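About Skusteo

Skusteo is a film review site based in Toltport. We cover action, horror and thriller releases, with most of our space given to smaller films that get a short theater run or go straight to streaming. The site is edited by Rosaire Dhillon, who started it as a mailing list for people who went to the late show at the MacPherson.

We have 975 reviews in the archive. The oldest ones are short and some of them are not very good, but we have left them up as they were written, apart from fixing names and dates.

What we review

Anything with a fight, a chase or a body in it. We do not limit ourselves to films in English, and a good part of the archive is Southeast Asian and Eastern European action. If a film was only available to us with poor subtitles, the review says so at the top.

We watch every film to the end before writing. Reviews run to one page and do not give away anything from the last third. Longer pieces that discuss endings are kept under Essays and carry a note in the first line.
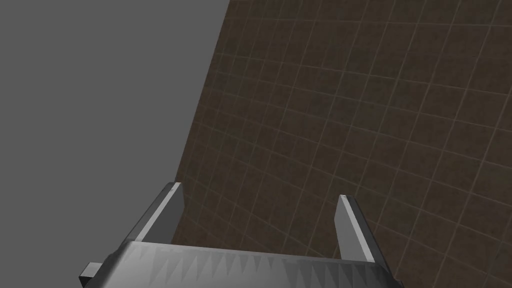
How we rate

Films are scored out of 16. Four points each go to story, acting, action and sound. The odd number came from the old mailing list and regular readers are used to it. A film needs 12 or more to go on the Recommended page, which now has 91 titles.

Who writes for us

Rosaire writes most of the horror reviews. The rest come from freelance writers in Toltport and Codham, all of whom are paid on publication. Writers do not review films made by friends or former employers.

Screeners and tickets

We accept screeners and press tickets. Distributors do not see reviews before they go up, and we do not take payment for coverage. Ads on the site are sold separately and are marked.

Contact

Use the form on the Contact page for corrections, screeners and pitches. Corrections are made in the text and dated at the bottom. New reviews go up every Sunday, and the site takes a break in June.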